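We got to Plellen in February, on the last ferry of the afternoon, with two backpacks and a bag of oranges that had started to leak. The crossing took three hours. I had read that it took less, but whoever wrote that must have gone in summer.

The harbor is small and the town climbs straight up behind it. Our room was near the top, over a bakery, and the stairs from the waterfront were wet enough that we took the road instead. It adds a good fifteen minutes with luggage. The woman at the bakery gave us the key, a map and a loaf from that morning, and told us the heat came on at five.

Most of the restaurants close for the winter. We ate at the same place every night, a bar called Pinel on the corner below the church, where the menu was fish soup or the other soup. The fish soup was better. Bread was extra and they didn't mention it until the bill came.
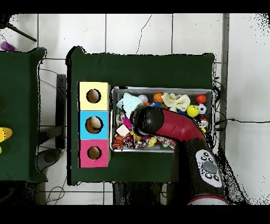

The bus around the island runs twice a day at that time of year, once at 8:40 and again at 2. We took the early one to the lighthouse and then had to wait for the late one to get back, which left us a long time on a windy headland with one closed cafe. There are 181 steps to the top and the ticket office wants exact change. We could see the mainland for a minute or so before the cloud came in. On the beach underneath, the tide had left a line of net floats against the rocks in all sorts of colors, as mixed up as that tray of toy balls with the basketball, the smiley face and the little soccer ball in together. I picked up an orange one and carried it for a while, then put it back.

Money is worth planning for. The only cash machine is by the harbor and it gives up to 100 at a time - it was out of order for our first day and a half. Pinel takes cards now, but the bus doesn't and neither does the bakery.

I would go back, probably in May, when the footpath along the north side is open again. It was closed past the second gate when we tried it, with a sign about loose rock. We walked to the gate twice anyway, once in sun and once in sleet.

The ferry home left at 7 in the morning and was nearly empty. We slept on the benches downstairs, next to the heater, and missed the dolphins that everyone on the upper deck was talking about when we docked.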